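Chapter 5
Joints: Where Things Meet

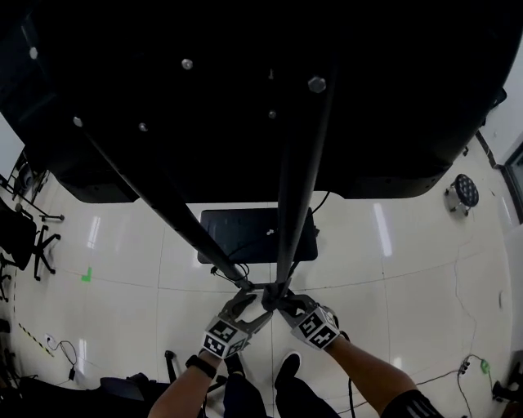
Ask anyone to draw a bridge and they will draw the long parts: the deck, the towers, the sweep of cable. Very few will draw the places where those parts touch. Yet that is where so much of the fun in structures lives! A straight bar is a simple creature. It can be pulled, squashed, bent or twisted, and in Chapter 4 we learned to work out how much of each it will stand. Once two bars come together, each begins to push and pull on the other, and the angle between them starts to matter a great deal. Think of two long poles coming down to a single junction, one nearly upright and the other on a slant, as in the picture that opens this chapter. Hang a weight from a junction like that and the two poles will not share it equally. The steeper one takes most of the load, and the slanting one pulls the meeting point sideways until something pulls it back.

You can feel this for yourself with a piece of string and a full kettle. Hold the ends close together, with the kettle hanging in the middle, and it is easy work. Now move your hands apart. The kettle weighs exactly what it did before, but your arms will soon tell you a different story, and however hard you pull you will never get the string quite flat. We shall find out why in Section 5.2.

Builders understood a good deal of this long before there were sums to go with it. The old footbridge at Budham was put up by a carpenter, and when Anahera Faulkner surveyed it for the county she recorded 418 timber joints, nearly all held by wooden pegs. Its steel replacement at Jonirham, a little way downstream, has 1,169 bolts. Both bridges stand happily today, and we shall come back to them again and again, comparing what a peg allows (a little turning, a little creaking) with what a tight group of bolts forbids.

By the end of the chapter you should be able to look at a joint and say whether it is pinned, fixed or sliding, draw the forces meeting at it, and check that they balance. Diễm Ung's drawings in Section 5.4 carry loads of up to 100 kilonewtons, so keep a sharp pencil handy and draw them large.

Before you begin
Find a folding chair, a pair of scissors and a door. Open and close each one slowly. Which parts turn, which parts slide, and which stay put? Make a quick sketch of each and keep it, as you will need all three for Exercise 5.1.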